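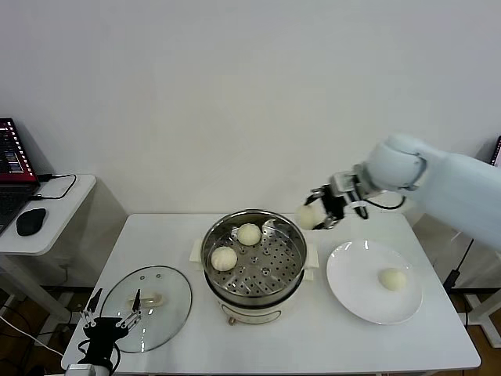
Ticket 3000: power board in the staff kitchen keeps tripping

Opened by: Romana Brabec
Site: Heleditz, level 5
Status: open, waiting on electrician

Romana, 16 March 2020
The kitchen circuit went again at lunch. Steamer on, kettle on, bang. The Sasel people came out last time and told us the board was "tired" and sold us a new one. I said then I didn't believe it, and I still don't.

Otakar Sýkora
Can you try it without the new board? Plug the kettle straight into the wall and leave everything else off.

Romana
Done. Held for 17 minutes with the kettle boiled over and over. Then I added the toaster in the other outlet and it tripped. So much for the tired board.

Otakar
Which breaker? The label should say 21.

Romana
It says 21, but I wouldn't trust the labels. Switching 21 off also kills the lights in the photocopier room, and those are meant to be on their own circuit according to the drawing.

Dagný Skov
Sasel's report says the load was tested and found normal. It doesn't say what was plugged in at the time, or give a reading. I've asked for the numbers.

Otakar
Could be a shared circuit, could be a weak breaker. My money is on shared. Please run one heating appliance at a time for now and put a note on the fridge.

Romana
Note is up. I give it a day before somebody ignores it.

Dagný
Sasel replied. No readings were kept. They suggest replacing the board again – at our cost.

Otakar
Declined. I've booked a different electrician to trace the circuit from the switchboard. Romana, leave the old board in the cupboard, I want it tested too.

Romana
It's in there, with the receipt taped on.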